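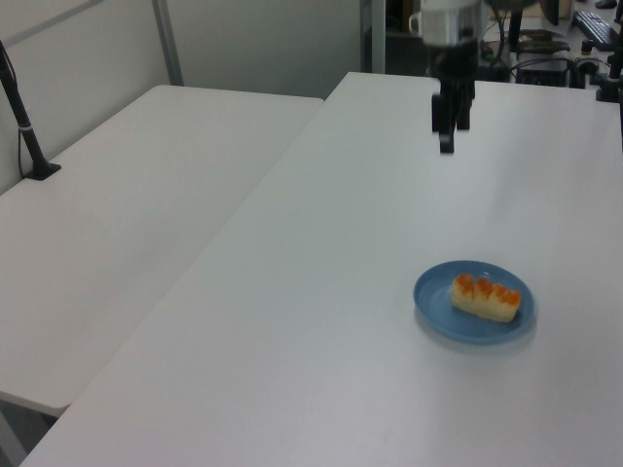 4.3 Recording a demonstration by remote control

This section covers pick-and-place tasks with a single item on a plate, taught with the Vollell hand controller. For teaching by hand, see section 4.4.

Before you start

The arm must be homed and the camera view must show the whole plate. Soft items such as sushi need the low-force profile. Load it from Profiles > Grip > Soft.

1. Set the plate on the table, clear of the gripper, with the item resting in the well.

2. Check the live view. The plate rim and the fingertips must both be visible. If either is hidden, move the plate, not the camera.

3. Hold the enable switch on the controller halfway in. The status light turns green.

4. Press Record. Wait for the tone before moving.

5. Bring the gripper over the plate at travel height, then lower it slowly. Line up the fingers with the short sides of the item.

6. Close the gripper in small steps. Stop when the force readout reaches 8.

CAUTION: Do not drag the fingers across the plate. A sideways load can trip the wrist sensor and end the recording.

7. Lift straight up, move to the target position, lower, and open the gripper.

8. Return to travel height and press Record again to stop. Mark the episode Keep or Discard.

Note: Pauses are recorded too. A pause longer than 16 seconds splits the episode — discard both halves and repeat.

Number of episodes

Record 200 episodes per item type. Turn the plate and shift its position between episodes. Toppings with an uneven outline, such as roe, should be recorded at several angles.

If the arm stops with code 1749, release the enable switch, clear the fault, and start again from step 3.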